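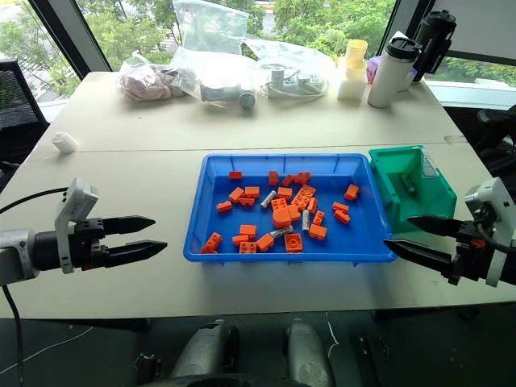

Iraís Meléndez wrote in reply to the last post that a sorting protocol with more than one page won't be followed after the first week, and that she would sooner see five rules on the wall than a binder. I agree with the page limit. Her comment also asked which rules I'd keep for mixed trays, so these are the ones we currently run under at Niltari.

1. Batteries are handled as a separate class from every other part. They get their own bin, labelled before the session starts, and the bin stays within reach of at least one arm. Cells with a damaged wrapper don't go into a tray at all.

2. Grip force for cells is set in the task file, never adjusted by feel during a run. Ours is capped at 9 newtons. Plastic bricks tolerate more, but a single cap for the whole tray is easier to audit than two.

3. Metal-tipped fingers are not used on anything with exposed terminals. If the only fingers available are metal, they get sleeved.

4. One arm over the tray at a time unless the task file says otherwise. The waiting arm parks outside the rim with its jaws open. Uriel Becerra argues for jaws closed, on the grounds that a closed gripper has a smaller envelope. Open shows me at a glance that nothing is being held, so open it is for now.

5. The tray is re-scattered by hand after each run, with both arms disabled at the pendant. A paused program does not count as disabled.

Logging is the weak part. We keep the last 400 runs, and 31 of those have no entry for finger type, mostly from April, before the field became mandatory in Lurnis. They stay in the archive but are excluded from any comparison of drop rates.

I've left out fire precautions, as they belong in the site procedure and ours is being rewritten. Rule 4 gets reviewed on Friday. If the parking position changes I'll edit the list and note the old wording underneath.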